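Call for Participants: Household Dishwashing and Water Use Study

Paiva is recruiting adults for a study of water and detergent use in home dishwashing. The study compares washing by hand with machine washing under normal household conditions. Enrollment closes at the end of October or when 500 households have been accepted, whichever comes first.

Background

Most published figures on dishwashing come from test kitchens, where soil loads are standardized and the person at the sink follows a script. Household practice differs in rinse time, water temperature, load size and the amount of food left on the dishes. The first phase of the study collected records from 556 households in apartment buildings. The second phase extends the sample to detached homes and to households without a dishwasher.

Who can take part

Applicants must be 18 or older and must be the person who does most of the dishwashing in the home. The household must have at least 2 members and must eat at home on four or more days a week. Homes with a private well are eligible if the kitchen tap can be fitted with a standard threaded adapter. Homes with pull-out spray faucets are not eligible in this phase. Renters do not need written permission from the landlord, as the meter is removable and leaves the plumbing unchanged.

What participation involves

Participants install a Skesis flow meter on the kitchen tap and keep it in place for four weeks. The meter records volume and temperature at one-second intervals. It does not record sound or images. Participants also complete a short log after each wash, listing the number of plates, bowls, cups and pans, the detergent used, and whether the items were scraped or soaked first. A log entry takes under three minutes.

On one Saturday during the four weeks, participants wash a supplied set of dishes by their usual method. The set is delivered with a measured food soil in sealed containers and is collected the following week.
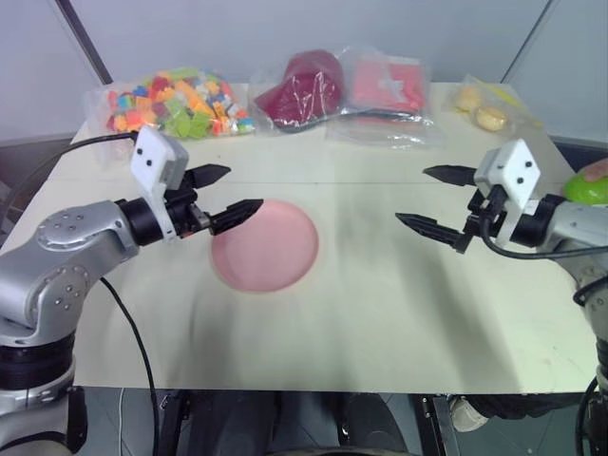 Heather Ngata
Participant Recruitment Lead, Paiva

Payment

Households that complete all four weeks receive a $150 payment card. Households that withdraw after the second week receive half of that amount. Payment is issued within ten business days of the return of the meter. Return shipping is prepaid.

Data handling

Meter readings and logs are stored under a household code. Names and addresses are kept in a separate file and deleted six months after the last payment. Published results will report group averages only. Participants may withdraw at any time and may ask for their readings to be removed up to the date of analysis.

How to apply

Complete the screening form on the Paiva website and quote reference 3233. The form asks for household size, tap type, dishwasher model (if any) and a daytime phone number. Incomplete forms are not reviewed. Selected applicants will receive a consent form and a delivery window by email.

Questions about eligibility should be sent to Heather Ngata. Questions about the meter or the analysis should be sent to Marcelino Frota, the study's principal investigator.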